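**Eddale Tableware Opens Packing Room for Plates and Serving Dishes**

PUTLEY, November -- Eddale Tableware has opened a packing room at its Putley site, where all mail orders for plates, bowls and serving dishes will now be prepared for shipping. The room replaces two smaller areas that had been in use for 15 years.

Work is done at large tables covered in dark gray carpet, a surface chosen to protect rims and glazes while orders are checked and wrapped. Cartons and wrapping material are kept on the tabletop, within reach of the packer. 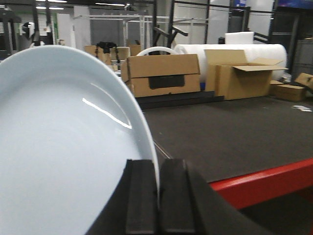
*A round white plate at a packing table in Putley, with cardboard boxes and a large white roll of wrapping material on the far side.*

The first range to move through the new room is Çınar, a line of 14 pieces. Customers may order single plates as well as full sets, and each plate is to be wrapped separately before it is boxed. Flanow, the company's line for restaurants and hotels, will follow once its larger cartons have been approved.

The room covers 445 square feet and has been planned for over 37 orders an hour. Delivery charges remain unchanged -- including those for replacement pieces.

Trade customers may request packing guidelines and carton sizes from the Eddale Tableware sales office in Putley.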